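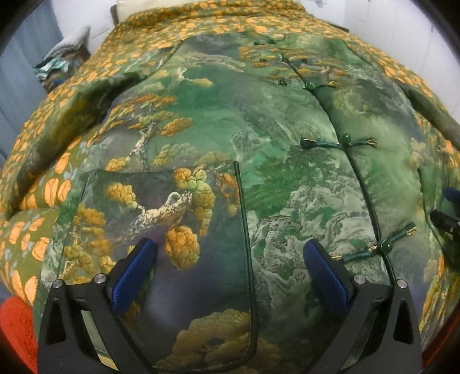
The Livura long jacket laid out on the bed, front side up.

Reviewed by Madhu Pant, 2021-02-08

I don't trust clothes that are sold as "wearable art", and at 262 dollars the Livura had some convincing to do. The landscape print won me over, grudgingly. Emerald, sage and slate with bits of ochre, and it still looks good from across the room.

The frog closures are another matter. There are five down the curved front edge, and they don't match in size. The nearest the hem is the biggest, with a shiny green bead in the middle. Pretty, but I need both hands and some patience for each one. One of the tassel ends is frayed, gold threads and all. The shop says that's the style. Maybe. I'd want to see it after a winter of coat hooks.

The patch pocket is large and takes my phone and glasses, though it sags with both in. The dark green piping is neat.

Kiran thinks I'm being harsh. I'd pay 100 for it, and I'd wait for the June sale before buying a second.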